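Jironetti Opens Bedding and Home Textile Room on Doseo Street

10/21/25

Shoppers who have been going to Jironetti for lamps and side tables all these years now have a good reason to climb the stairs, as the family-run home store has opened a second floor given over entirely to bedding, curtains and throws. The new room covers 1,283 square feet, and if you remember the old upstairs (a dim place full of rolled carpet and folding chairs) you will hardly know it!

Owner Wilmer Cabrera had been talking about the idea for years, and he finally signed off on the work in August. The carpet came up, the windows along Doseo Street were uncovered, and the walls were painted a soft cream that seems to change a little as the afternoon goes on. There are 5 made-up beds to walk among, from a narrow twin for a child's room to a king that had to come up through the window on ropes, a story Wilmer will gladly tell you at full length if you give him half a chance.
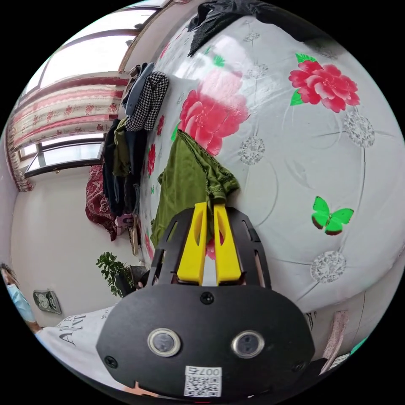

Large red peonies and a green butterfly on a glossy white bedspread.

The opening range runs to 627 different items, which sounds like a great many until you start opening drawers and find that a good part of it is pillowcases. Plain cotton sheets are at the front, heavier winter covers are along the back wall, and the patterned things are in between, where Wilmer says people slow down the most. "My mother would never have had a plain bed in the house," he told us over coffee at the cutting table. "She wanted flowers on it, big ones, and she wanted them to match absolutely nothing else in the room. I think she was right, and I think people are coming around to her."

Much of the curtain fabric comes from Gyamfi, a small mill that Jironetti has bought cushion covers from for a long while, and it can be cut to length while you wait. Ready-made quilt sets start at $169 for a full size, with the matching shams sold separately. Customers who bring in a paint chip or an old pillow can sit down with one of the staff and work out what goes with what, and there is no charge for that, nor any hurry about it either. 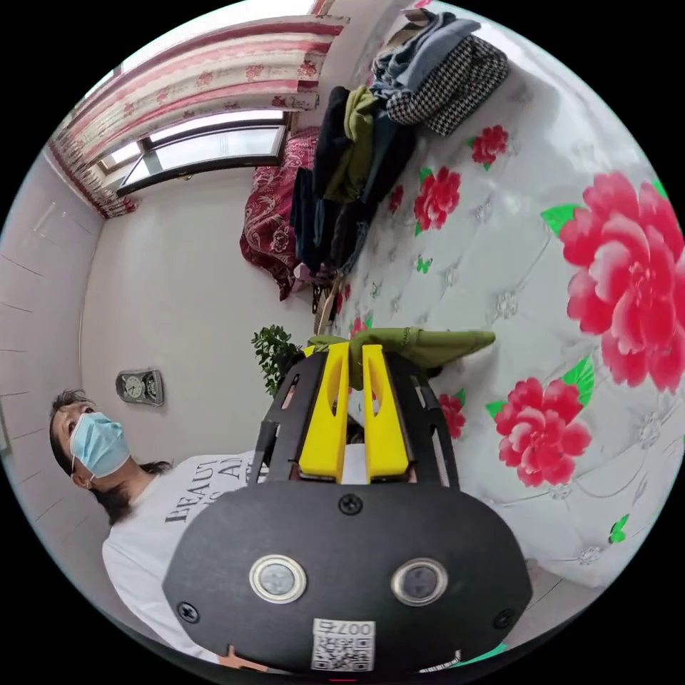 Color is the part people worry over most, according to Wilmer, and he would like them to worry a good deal less. His advice for a bedroom that feels tired is to leave the walls and the big furniture alone and bring in one strong shade somewhere small, in a lampshade or a folded throw or even the piping on a cushion. A bright yellow set against plain black, like the two gripper fingers and their dark housing in the photo, is about as bold a pairing as he would put at the foot of a bed, and he has sold more of it this fall than he ever expected to.

The store is also taking names for a set of evening sessions on measuring windows and hanging curtains, to be taught upstairs by the fitters from Vidus, who do most of Jironetti's installations. Places are limited by the number of chairs, and you can sign up at the downstairs register or by phone. Parking is behind the building, and the elevator to the new floor is just past the mirrors.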